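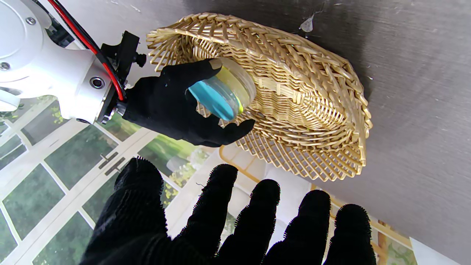

A clear container in the grip of a black-gloved robotic hand.

The bus to Pondeck leaves Fakatent in the dark, and by the time it reaches the hills most of the players are asleep again. It is an away match in the cup, third round, and the kick-off has been moved to noon. Pondeck has no floodlights, and in the late part of the season the referee does not want to finish extra time by the light of parked cars. It happened once. People in Fakatent still speak about that match with a certain pride, although they lost it.

Fakatent are a small football club in a small league. Last season they finished fourth from the bottom and they scored very few goals from open play. This season they are second, behind Drellitness, and the reason is easy to see if you watch them for half an hour. They have learned to take corners.

I went to watch the training in April, when the pitch had finally become dry enough to use both ends. The whole session, from six in the evening until it was too dark, was corners and long throws. The coach stood on the goal line with his hands in his pockets and said very little. When a run began too early he lifted one arm and everybody walked back. They did it again. I had expected to be bored and I was not.

The idea is simple. The two tallest players do not go for the ball at all. They run to the near post and take their defenders with them, and the ball goes over their heads to the space which they have left. It worked against Gu at home, twice in the first half. In the return match Gu put a man in this space from the beginning, so Fakatent played the corner short and scored from the edge of the area in minute 81. The Gu goalkeeper sat on the ground for a while after it.

Of course there are people who do not like this way of playing. At the home ground I stood next to an older supporter who told me that in his time a corner was a corner, you kicked it in and you hoped. He complained through the whole first half. When the goal came, he was the first person over the barrier.

The supporters are more than before. For the league match against Drellitness the club sold 3,462 tickets, a number which the ground had not seen for 11 years, and the bread rolls were finished before the teams came out. Drellitness won that day, 1-0, with a header from a corner. The coach told me later that he had watched this goal many times, and that it was a very good corner.

At Pondeck the pitch is narrow and it goes down towards one side, so a corner from the left must be hit much harder than a corner from the right. The Fakatent players went out early to try it. The first ones flew behind the goal into the nettles, and a boy was sent to bring them back.

The match itself was not beautiful. Pondeck defended with ten men and kicked everything far away, and the wind brought it back. After half-time it began to rain. Fakatent had up to 4 players waiting at the far post each time, and each time a Pondeck head arrived first. Then one ball was not cleared properly, it hit a knee, and it rolled over the line so slowly that both teams had time to look at it.

On the bus home they argued about whose knee it was.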